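Vulesano Opens Table Linen Shop in Cisutville

11 April 2021 – Vulesano, a seller of table linens, has opened its first shop in Cisutville. The store carries 50 tablecloth designs in three sizes, along with napkins and runners.

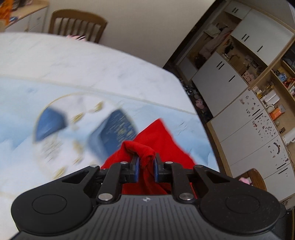

A red cloth on a patterned tablecloth in white and light blue.

Customers can order custom lengths at the counter – most are ready in six days. The Châu line, first sold online in January, is also in stock. Orders over two tablecloths ship free.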